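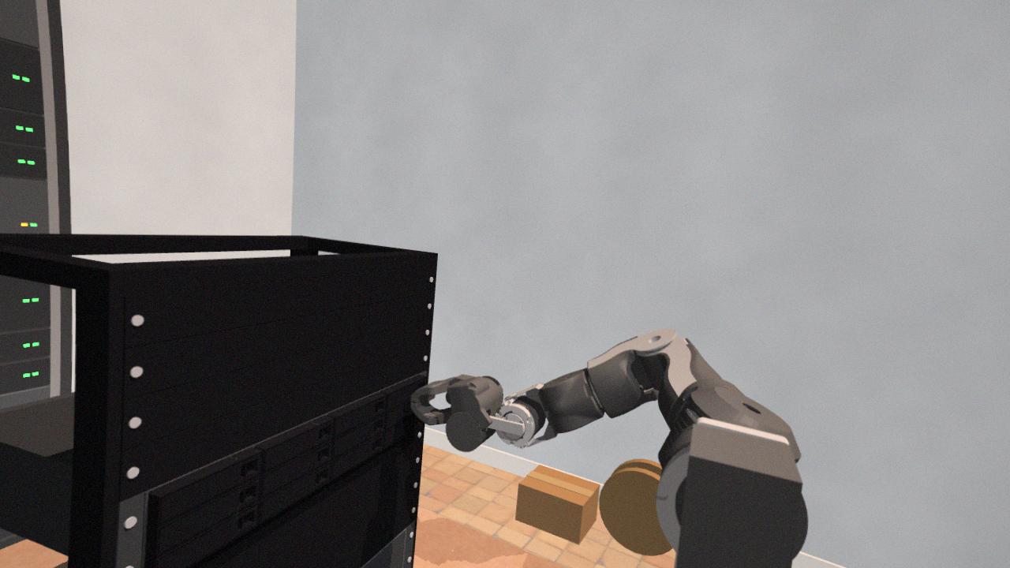

Section 4. Fitting the Sulwood power shelf. Read the whole section before you start, it saves taking everything out again. The shelf goes in at the bottom of the cabinet, below any patch panels, and needs 2 units of height plus one left free above it for air. Blanking panels on the upper half of the front, as on the black rack shown, can stay where they are. Don't take them off to "help cooling", it does the opposite.

Before you start
Shelf, rails (left and right are marked), 8 cage nuts, 8 screws, earth lead. If the bag has 16 screws you have the old Nalville kit, use the short ones only.
Crosshead screwdriver, not supplied. Torch handy.

CAUTION: Two people to lift. Isolate the supply at the wall first, the front switch does not cut power to the inlet.

Fitting the rails
1. Mark the height on all four posts. Count holes from the bottom, not the top.
2. Press in the cage nuts. Ears go sideways. Mind your fingers.
3. Offer up the left rail, flange facing in. Two screws front, two back, finger tight.
4. Same again on the right.
5. Check level, then tighten the lot.

Note: on Melnychuk cabinets the rear posts slide. Set the depth before step 3 or the rail wont reach.

Fitting the shelf
6. Lift shelf onto rails from the front. Push till both catches click.
7. Earth lead to the stud marked E, other end to the cabinet frame. Scrape paint back to bare metal if needed.
8. Plug in the inlet lead. Loads stay off for now.
9. Wall supply on. Green lamp within a few seconds. Red or nothing, see Section 9.
10. Switch on loads one at a time. Leave a short gap between each.

CAUTION: Total load must not go over 2,000 watts. This includes anything hung off an extension strip.

Setting the alarm
Hold SET untill the display flashes. Up and down arrows to change, SET again to store. Factory setting is fine for most sites. If you have the Ivano monitoring card fitted, change it from the card's web page instead, the front buttons are locked out.

Note: code 3811 on the display is the firmware number, not a fault. Clears by itself.

Spare rails and cage nuts: see parts list, Section 11.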